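**Workshop tip 2 – setting out a board for two-handed trials**

Place the cutting board in the center of the table and keep bowls and trays toward the edges. In the Omov study, simulated runs begun from this layout reached the pepper in 99 of 500 attempts. 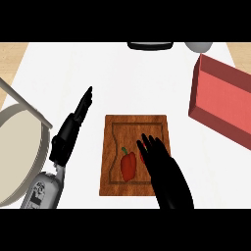

Change one item at a time between runs, and record its position before starting. Haf Rosser's group at Hollcombe logs the board first – all other positions are measured from it.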